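一只机械手要花多少钱,才学得会抓花生

去年冬天我开始认真考虑买一台协作机械臂,起因特别不体面:手酸。我在克鲁弗赛德(Cluvside)做下午茶小食盒,就是写字楼里开会时摆在桌上的那种透明小盒,有坚果有果干,偶尔塞两块饼干。盒子是我装,坚果是我抓,订单多的那阵子,晚上睡觉手指头还在那儿自己捏来捏去。朋友说你这活儿早该交给机器了,我一听,对啊!然后就一头扎进了报价单里,好几个月没爬出来。

先说我最开始有多天真。我以为买机械臂跟买烤箱差不多,挑个牌子,看看尺寸,付钱,插电。结果第一家供应商 Sadow 的销售在电话里问我:“您要它抓什么?”我说花生。他沉默了一小会儿,又问:“整包的,还是散的?”

我当时觉得这人真啰嗦。后来才明白他问的是整张预算表里最贵的那一行。

整包的花生好办,袋子立着,有高度,有面,吸盘或者夹爪都能对付。散的就麻烦了,一颗一颗滑溜溜的,大小不齐,有的还是半瓣,堆在台面上谁也不挨着谁的规矩。人的手指往下一捏,多了抖掉两颗,少了再补,根本不过脑子。可是你要写进采购需求里,就得把“不过脑子”四个字拆成一条一条的指标:每次抓多少克,允许差多少,掉了算谁的,碎了怎么办。我写到半夜,写出来的东西自己都不想看。
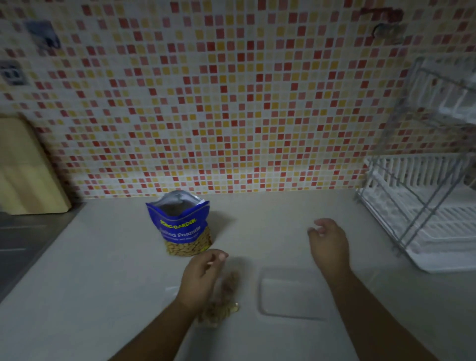
小作坊买协作机械臂,预算里最容易漏掉的是什么?

末端工具和集成调试的费用。机械臂本体的报价通常只包括手臂、控制器和示教器,夹爪、称重、安全评估、编程和培训往往要另外算,做预算时应该让供应商分项列清楚,再留出一笔备用金给试机阶段的改动。

我就是漏掉的那个人。Sadow 给的第一份报价是十一万,我看完还挺高兴,心想比我预备的少嘛!当天就跟我先生说可以买了。他做会计的,拿过去翻了翻,指着最下面一行小字问我:“末端执行器另计,是什么意思?”我说大概是个配件吧。第二天打电话一问,食品级的软体夹爪加上快换座,再加两万。调试呢?也另计。运费呢?您在几楼?

我在二楼,没电梯。这个我们后面再说。

去 Rodura 看样机

比价是必须比的,所以我又约了 Rodura。他们有个小展厅,可以自己带料去试,我强烈推荐所有想买设备的人都这么干,带你自己的料!别用人家准备好的。展厅里一般放的都是漂亮的塑料小方块或者药瓶,机械臂抓那个抓得跟跳舞似的,看得人热血沸腾,钱包自己就打开了。

我拎了一大袋花生去。负责接待的小伙子很客气,把料倒进他们的浅盘里,夹爪下去,上来,上来的时候里头有几颗花生,再下去,又是几颗,跟上一次不一样多。他说需要调参数。调了一个下午,好了一些,可是盐粒开始粘在硅胶指头上了。我问这个怎么清洗,他说可以拆下来冲,冲完晾干再装。我又问,那晾干的时候机器干什么呢?他想了想说,建议多备一套夹爪。

于是我的表格上又多了一行。

我不怪他,小伙子说的都是实话,而且比 Sadow 那位痛快多了。只是我坐车回家的路上一直在想一个问题:我到底是在给哪个动作花钱?

把活儿拆开来看

把我问清醒的人是埃斯特拉·苏尼加(Estela Zúñiga)。她以前在包装厂管产线,现在给小食品作坊做设备规划,按次收费,收得不便宜,但我觉得这笔钱是我整个采购过程里花得最值的。

她没先看报价,先让我把一天的活儿按顺序写下来,写细,细到手怎么动。我就写:拿袋子,撕开,倒出来或者直接从袋里抓,挑掉坏的,装盒,看一眼,补一两颗,盖盖子,贴标,码箱。写完她拿铅笔在旁边标字母,哪些是重复的,哪些要判断,哪些费手腕,哪些其实费的是腰。

标完我愣住了。我一直以为最累的是抓花生,可是费手腕那一栏里排第一的是撕袋子和盖盖子。撕袋子这事平时谁会留意呢,两只手捏住袋口,往两边一扯,完了。可你一上午扯下来试试!铝箔那种袋子口又滑,没剪刀的时候全靠指尖那一点点劲儿。而撕袋子偏偏又是机器最头疼的动作之一,软的,会变形,反光,两只手还得配合着使力。埃斯特拉说,要让机械臂像人这样开袋,您得买双臂,还得加视觉,预算先翻个跟头再说。

“那怎么办?”我问。

“换大包装的料,”她说,“一天少开几次。”

就这么一句,我省下来的钱比她收我的咨询费多得多。真的,有些问题根本用不着进设备预算,打个电话给供货商就解决了。当然大包装也有大包装的毛病,开了封要尽快用完,受潮了口感就不对,所以我还是留了一些小袋的给零单用,该手撕还得手撕。 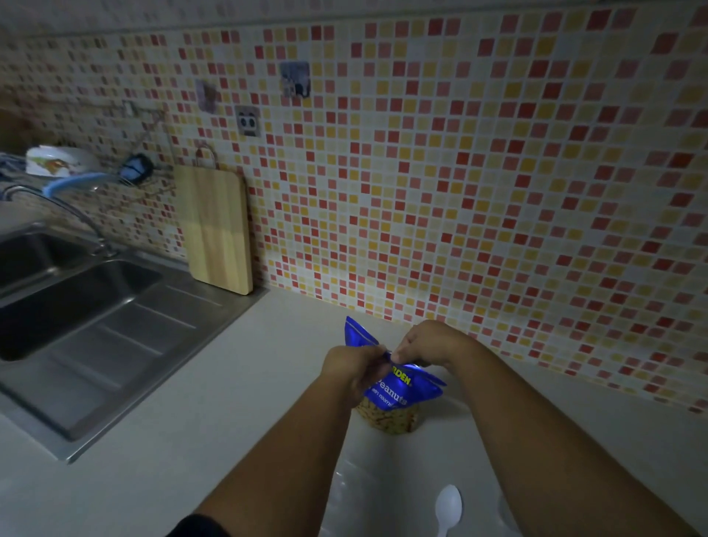
我那张预算表,后来长这样

埃斯特拉教我把表分成几块来填,我抄在这儿,你们可以直接拿去改。

第一块是本体,就是供应商最爱跟你聊的那部分。臂展、负载、重复精度,我这种活儿负载要求很低,花生能有多重?别被人劝着往上买。

第二块是手,也就是夹爪、吸盘、快换座,外加清洗用的备件。做食品的一定要问材质证明,要书面的,口头说“食品级”不算数。

第三块是喂料和称重。这块我之前完全没有概念。机械臂抓散料抓不准,可是旁边放一台小型振动称重机,让它按克数把花生送到盒口,准得很,价钱还比一套带视觉的抓取系统低。说白了,抓花生这一步可以压根不用抓。

第四块是安全和场地。台面要多深,地面平不平,电够不够,人站哪儿,要不要围栏。我家那个二楼就卡在这里,楼板承重要出一份证明,搬运要找专门的师傅,都是钱,都不在报价单上。

第五块是人的时间。调试期间我得在场,在场就装不了盒,装不了盒就得推订单。我估的是六周,写下来的时候心都在滴血。埃斯特拉看了一眼,说还行,不算乐观。

最后一块是备用金,她坚持单独列一行,不许跟别的混在一起。混在一起的备用金总会被花在更好看的外壳上,这是她原话。

全部加完,我给自己定的上限是最多十六万,超过这个数就继续手工,谁劝都不买。把上限写在表头这件事我也推荐,用红字写。销售再热情,你低头看一眼,就能冷静不少。

租还是买

中间我还动过租的念头。Mahuika 是做设备短租的,按月收费,带基础调试,听上去特别适合我这种拿不定主意的人。我跟他们聊了好几轮,合同也逐条看了,说几点感受吧。

租的好处是试错便宜,机器不合适就还回去,而且维护归他们管。坏处是月费里头不含定制夹爪,你自己做的工装带不走,调好的程序归谁也要在合同里写清楚,我那份草稿里就没写。另外租期起步比较长,中途退租要赔,算下来如果用满租期,离买一台二手的也没差多远了。

二手的我也看了。有一台成色很好,卖家说只在实验室里跑过,控制器版本老一些,我问 Sadow 能不能升级,对方说能,然后发来一张升级报价。我看完那张报价就不看二手了。不过如果你身边有懂控制器的人,二手还是值得考虑的,毕竟便宜是真便宜。

眼下的进度

到二〇二一年八月为止,我的决定是分两步走。先买称重喂料机和一台半自动压盖机,这两样已经下了订金,都能拆开抬上楼,楼板那份证明暂时也不用办。机械臂往后放,等来年四月把账拢一遍,看看压盖机替我省下多少工时,再谈要不要让它来做码箱。码箱的盒子方方正正,硬的,轻的,位置固定,Rodura 那边说这种活儿他们闭着眼都能做,这次我信。

埃斯特拉给我留了个作业,让我每天收工以后记一笔:今天哪个动作最烦。我记了有一阵子了,翻翻本子还挺有意思,压盖出现得最多,其次是贴标贴歪了要揭下来重贴。“抓花生”一次都没上榜。有时候累了,坐在那儿往盒子里一撮一撮地放,顺手往嘴里丢两颗,我还挺喜欢这一步的。

对了,有读者要我那份表格的空白版,我正在整理,里面的“搬运上楼”那一行我会单独标出来。住二楼的朋友,量一下你家楼梯拐角的宽度,先量,再去要报价。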